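Re: [outdoor-manip] Equipment plan for next budget round
From: Tanveer Gilani
To: outdoor-manip list

Shona Galbraith wrote:
> Before I sign anything off I need to know why the plan
> has simulation seats ahead of the second arm. Peltmont's
> quote for the arm lapses at the end of June. Also, is
> the yard scene far enough along to plan against?

Shona,

The order follows the lead times. Seats can be in use the afternoon they are paid for. The arm needs a plinth, power at the fence line and a weather cover, and none of those are costed yet. Current wrist view from the simulated yard, with the Galaxea gripper open over the lawn and the grey stone ahead of it:
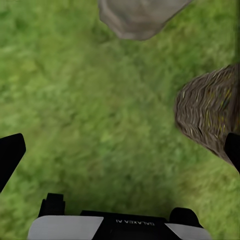 Can the existing workstations carry the extra seats?

Two of them can. The other two need a memory upgrade, which Bramik lists at $599 per machine and which I have put under consumables so it doesn't trigger the capital threshold.

On the scene itself: turf is rendered as a texture, so contact with the ground is a flat plane with a friction value. That is adequate for reach and approach planning. It is not adequate for choosing finger pads, and I would not spend on pads from simulated results. Spyros wants a proper ground model from Welteo. I have left it out of this round.

Layout is further along. The yard has its slatted timber fencing, the trees and a small woven basket on the grass near the side fence. Efthymia is using this version for the base placement study, as the arm's reach to the basket sets the plinth position and the plinth sets the cable run.

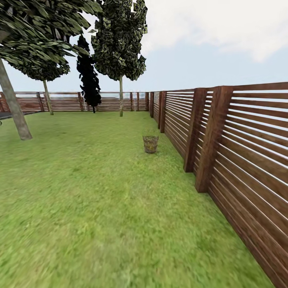 PROPOSED ORDER OF PURCHASE

1. Simulation seats, 4, annual term. Sarantis will hold the current rate if we commit in June.
2. Memory upgrades, two machines, as above.
3. Cable and conduit, 39 metres. Danai measured the run from the shed switchboard - please don't round it down.
4. Plinth and weather cover, not yet quoted.
5. Second arm, with Peltmont asked to extend the quote.

I have also set aside $200 for freight on items 2 and 3. If Peltmont refuse the extension, item 5 moves to the following round and the rest stands.

Tanveer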